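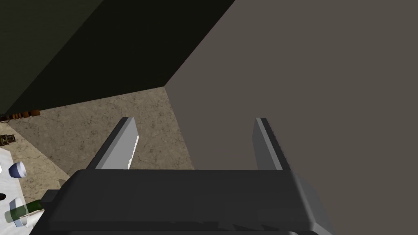

Hanna Głowacki wrote in after last week's class to ask why a company would give its phone software away when it spent a fortune building it. Surely, she said, the people who make the phones are the ones who get rich?

Good question, and it's pretty much the whole of week four, so I've rewritten these notes to start with it.

Week 4: Who pays for a free platform?

Let's use Jandero, our pretend-you-run-it company from the tutorial sheets. Jandero makes a mobile operating system and hands it to any phone maker that wants it. Grumbridge makes phones, and pays Jandero nothing for the licence. So far Jandero looks a bit daft!

Now look at the home screen. There's a search box on it, and a map, and a store where you buy your apps. Every time someone spends money in the store, Jandero keeps a slice. Say 30 per cent. If a customer spends $80 over the life of the phone, that's $24 to Jandero (do the sum yourselves, I've been known to get these wrong on the whiteboard). Grumbridge sold the same phone for $600, but it had to pay for the screen, the battery, the shipping, the shop's cut and the warranty people. What's left over can be thinner than you'd think.

The term to learn is complement. Phones and apps are complements: cheaper phones mean more people buying apps. A firm that earns its money on one side is happy to see prices fall on the other. I'd like you to be able to explain that to your mum without using the word "ecosystem", which I've banned from essays again this year.

A few of you asked about Bielecka, who make the phone and the software both and don't share either. They sell fewer handsets and keep more from each one. Neither way is the right answer. I lean a bit towards the open model myself, but I was wrong about tablets, so take it with some salt.

Where it gets messy

Phone makers don't love depending on someone else's software. They add their own skins, their own stores, their own odd little calendar app, and updates slow down as a result. We'll come back to this when we do fragmentation, and Janaína Xavier's chapter in the reader is the best thing on it (skip the appendix, it's all tables).

Also, "free" usually has conditions. The licence might cost nothing but say you must put the store on the first screen. Is that a favour or a squeeze? Regulators have opinions, and so should you.

For next time

Read chapter 12 and the short Gosville case. Write half a page on what Grumbridge should do if Jandero puts its store cut up. Pick a side, please. Last September I got a whole pile of "it depends" and it was a long weekend of marking.

Drafts can go in the box outside my office or by email, either's fine.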